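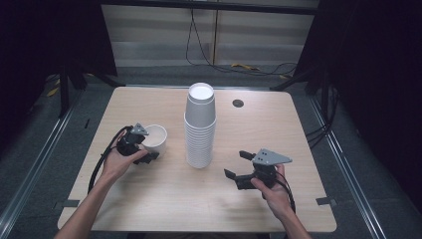

When should I start peppers if our last frost comes in the middle of May?

Count back 10 weeks and sow then, and if you're growing one of the really slow hot ones, go a bit earlier.

So that's the one I get most, and I thought I'd put it at the top before I ramble. Hi everyone! Rekha here. I've been meaning to write up the pepper business since December and then the holidays happened, and then my sister's kitchen happened (long story, there was a ceiling involved), so thanks for your patience. Senyo's message is quoted below with my answers stuck in between, the way we used to do it on the old list.

Senyo Ametepe wrote:

> I tried Godari for the first time last year and got leaves, leaves, and more leaves. Beautiful plants, waist high, and maybe two handfuls of peppers off the whole row. My neighbor grows the same thing from the same packet and gives them away by the bag. What am I doing wrong?

What did you feed them, Senyo? You told me on the phone that you dug in a lot of chicken manure in the spring, and that would be my first suspect. Peppers that get all that nitrogen are very happy to sit there being a hedge. I did the same thing my second year here, only with fish stuff out of a jug, and the smell alone should have warned me off. Go light this time. A little compost in the hole, then leave them be until you see the first flowers, and after that something with more potassium in it. I use the Pustel tomato feed at half strength because it's what I have in the shed.

The other thing is your nights. Godari drops its blossoms when the nights stay cold, and it drops them when it's blazing hot too, so it's a fussy thing all around. Your neighbor has that brick wall behind his bed, doesn't he? I bet that wall is doing half his work.

> Also, is it worth pinching out the tops? I've read yes and I've read no, sometimes on the same page.

I've gone back and forth on this! I pinched half of mine two summers ago and left the other half. The pinched ones were bushier and didn't flop over in the August storms, but they were later to ripen, and in a short season late is a real problem. For the big sweet ones I don't pinch anymore. For the little hot ones I still do - they have so many fruits on them that I'd take a sturdy plant over an early one.

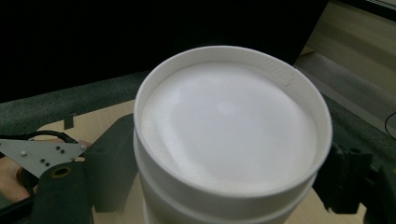
Can I save seed from the peppers I buy at the store?

Red ones will often sprout fine, but many are hybrids and you won't get the same pepper back, so grow them for fun and don't give them your best spot.

That leads me to the seed swap list, and this bit is for everybody. Sieglinde Weidemann went through all the envelopes in the tin (bless her) and wrote down what we've got. Her total for pepper seeds is 1,888, which she got by counting them out on a tray over several evenings, and she'd like you all to know she is not doing it again. There are 36 envelopes. A few are so old I wouldn't promise you anything. If you take one marked with a blue dot, do the damp paper towel test before you give it any room on your windowsill. Fold them up, keep them somewhere warm like the top of the fridge, and check after a week and then again after that. Peppers are slow. I've thrown out perfectly good seeds because I got impatient, and then found one growing in the compost with a lovely root on it.

We've got plenty of Godari, a fair bit of the long yellow one Seidu Atinga brought, and hardly any Jurnetti. If you have Jurnetti and it wasn't growing right next to something hot, please send some in! They cross like anything. I had a "sweet" one at a cookout that made my brother-in-law go sit in the car.

Somebody also wanted to know about bottom heat. I do use a mat, under the trays only, and I turn it off once most of them are up. Leave it on and you get tall, skinny, sad seedlings, especially if the light isn't great. Mine are in the east window and I turn the trays every morning while the kettle's on. When they have 2 true leaves, pot them on, and you can bury the stem a little, though they don't root along it the way tomatoes do, so don't get carried away.

Watering from below has cut down on my damping off by a lot. I put the tray in the sink, walk away, forget about it, come back, panic, take it out. They seem to cope.

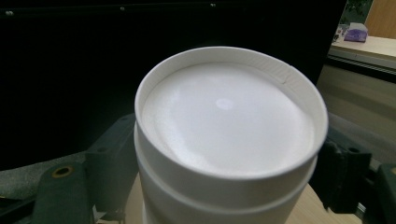 Cecilia Tetteh writes that she disagrees with me about the heat mat and leaves hers on right until potting up, with the lights kept down close to the leaves, and her seedlings come out short and stocky every year. She says the trouble is nearly always the light, and people blame the mat. She may well be right. Her plants are better than mine, I've seen them.

She also asked whether the Agbenyega place is still doing the cheap potting mix. They are, but they only open Sunday mornings until the weather turns, and you need to bring your own bags. Get the fine one for sowing. The coarse one has chunks of bark in it the size of my thumb and I spent a whole afternoon picking them out.

Senyo, let me know what you end up feeding them. And can whoever has the big sieve please bring it back?

Rekha Unnithan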